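Search datasets
Search
Posted in September by the Momeck maintainers
8 comments 12 shares

Momeck Shop Notes: a word list of woodworking terms

Momeck is a plain-text word list for people who write, translate or index material about hand and machine woodworking. It holds 300 entries. Each entry gives a term, a short definition, any other names the term goes by, and a sentence showing how it is used in a shop or a lumberyard.

The list began as a set of notes kept while indexing old shop manuals. The same joint would turn up under three names in one book, and the index had to send the reader to all of them. The notes were cleaned up and put into one file so other indexers would not have to start from nothing.

What is in the download

There are two files. terms.tsv is the word list. sources.txt names the kind of source each definition was checked against: trade manual, yard price sheet, school handout, or spoken use. No text was copied from a manual. All definitions and sample sentences were written for this list.

Columns in terms.tsv

term: the headword, lower case unless it is a name
variants: other spellings and names, separated by semicolons
region: US, UK, both, or blank when we could not tell
topic: one of 12 topic labels, such as joints, defects, finishing, or sawing
definition: one or two sentences
sample: one sentence of use
note: anything else, often blank

The file is UTF-8 with tabs between columns. Fractions are written with a slash (3/4), never as single characters, as several older programs drop them. Inch marks are spelled out as "in."

How terms were picked

A term went in if it appeared in at least two kinds of source. Brand names were left out even where people use them as common words. Terms for carving and turning are thin. Boatbuilding was skipped completely, and anyone who needs it should look at the Gunnlaugsson list, which uses nearly the same columns and can be joined to ours on the term field.

Where US and UK use differ, the US term is the headword and the UK one sits under variants. "Rabbet" is the headword and "rebate" is the variant. "Jointer" is harder. In the US it is a machine or a long plane, and in the UK the machine is usually called a planer, a word that means something else in the US. Both words have long notes.

Known problems

The topic label "defects" mixes things that weaken a board, like shake, with things that only change how it looks, like mineral streak. Splitting it is planned for version 3.

Some definitions of grain are too short. "Figure" and "grain" are used loosely in the trade, and the sample sentences follow that loose use. If you need the strict botanical sense, check another source.

The entries "glue line," "seam" and "joint line" point to one another. We treat them as near matches when the subject is planks glued edge to edge. A reader wrote in to say a glue line is the layer of glue itself and a seam is what shows on the face of the panel. The note field now says so.

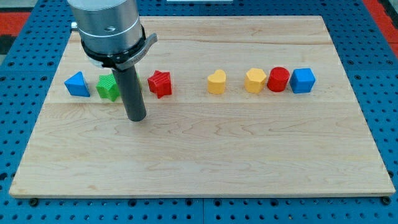

Edge-glued maple, with a seam across the board just below the row of blocks. See "seam" and "panel, glued-up."

Loading the file

Any spreadsheet program will open it. Set the text qualifier to none, or the quotation marks in the sample column will swallow part of the file. The Ganex indexing tool reads it without changes. Stedirix users need to rename the term column to "head" first.

Changes in version 2

Added the note column.
Merged "cup" and "cupping."
Moved "kerf" from joints to sawing.
Fixed tabs inside four definitions.

License and corrections

The list is free to use, change and share, including in paid work, as long as Momeck is named as the source. Send corrections through the comment form with the term on the first line. Please say where you have seen or heard the use you are suggesting.

8 comments
Older posts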